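Workshop notebook > Roofing and envelope > Flashing and underlayment

Notebook entry, June: step flashing on the Trosia job, and the underlayment samples

Reading time: 4 min

Started at 7:15 with the mock-up wall. Left from last time: the lower courses of step flashing were in, counterflashing not cut yet, and the siding gap still undecided.
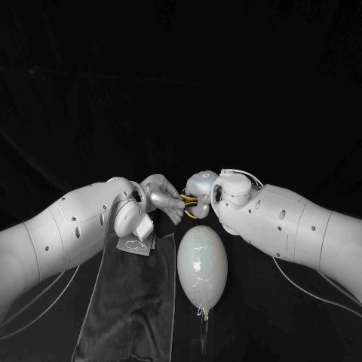 The drawing calls for a 1 inch gap between the bottom of the siding and the roof surface. I think that is tight for this pitch. Leaves will sit in there, and the bottom edge of the boards will wick. I set the mock-up at 2 inches and it looks fine from the ground. Wrote to the Brandach office to ask if they can live with it. If they say no, we prime the cut ends twice and go back to the drawing.

Step pieces are the bent aluminum ones out of the Kopecký delivery. The bend is a hair past square on most of them, so they spring off the wall at the top. One nail high in the roof leg holds them down well enough. Do not nail the wall leg. I pulled a nail out of the wall leg on the third piece up, and that piece is scrapped, not patched.

Kickout at the eave: tried the molded one first. It throws water into the gutter all right but the back corner does not sit flat against the sheathing, and the housewrap bunches over it. Bent one by hand from flat stock instead. Took three tries. The one that worked has the turned-out part longer than I would have guessed, close to the width of my hand. Template is traced on cardboard and hanging on the nail by the brake.

Hose test after lunch. Ran water at the wall from above, moving up one course at a time, starting at the eave. No water behind the wrap until I got above the top course, and there it came in at the lap. My lap, done in a hurry, with the upper sheet tucked behind the lower one. Redid it the right way around and ran the hose again. Dry on the back side at 3:40.

Underlayment samples

Cut strips from both rolls, the Ciden synthetic and the plain felt we have always used. Same nails, same board, same spacing. Left them on the south rack.

Felt: wrinkled after one wetting, flattened out some when it dried, tore at two nails when I pulled by hand.

Synthetic: no wrinkles. Did not tear at the nails. Slick underfoot when wet, slicker than the last brand. I would not want anyone on a steep slope with it in the morning before the dew is off. It also wants cap nails. Staples left slots that I could see daylight through when I held the strip up.

We need 1,022 square feet covered on the main slopes by my takeoff, not counting the porch. I did the porch separately and have not trusted the number, so it needs measuring again on site. The old plan shows the porch roof shorter than it really is. Waste on the valleys will be worse than usual with the dormer where it is.

Nail count: opened a fresh box of 500 cap nails for the samples and the mock-up. Plenty left. Box is on the second shelf, not in the bin with the roofing nails, so please don't tip them together again.

Sealant

The tube that was open skinned over inside the nozzle. Threw it out. The new one went on clean but did not stick to the aluminum where there was still oil from the brake. Wiped the next piece with alcohol and it held. Add wiping to the prep list for every bent piece. I also want to check if the sealant stays soft under the counterflashing or goes brittle, so I left a bead on a scrap piece outside and marked it with the month.

Things to sort out

- Answer from Brandach on the siding gap. No counterflashing gets cut before that.
- Porch roof, measure again with two people and the long tape.
- Brake is leaving a scratch on the painted side. Felt strip on the jaw, or tape the stock.
- Ask for drip edge in the brown. The sample they sent is closer to bronze.
- Hose nozzle leaks at the collar.
- Ladder stabilizer pads are worn on the left side.

Swept up at 4:30. Offcuts of aluminum are in the scrap barrel, long ones standing behind the door. The mock-up stays up until the siding question is settled, then I want to take it apart course by course and look at the nail holes in the sheathing.

Back to top | Contact the workshop | © Trosia job notebook, internal pages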